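Sports Performance Workshop, Drumotby: Notebook
Mar 29, 2025

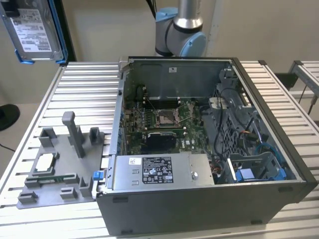
Baserunning timing, session 8

Timing gates were set at home, first and second on the Andwood practice field. Players ran home to first, then first to second, with full rest between efforts. Gate 2 was moved back one foot after it registered a trailing arm.

Records held to date: 2706. Of these, 347 carry no start mark and are to be left out of the sprint averages until checked against the paper sheets.

Huvum gates and the Tarar handheld timer disagree most on the turn at first. The handheld is not to be used for return-from-injury runs.

Outstanding
Repeat the first-to-third run on dry dirt.
Order cleat covers for the indoor lane.
Confirm with Andwood that the field is free in August.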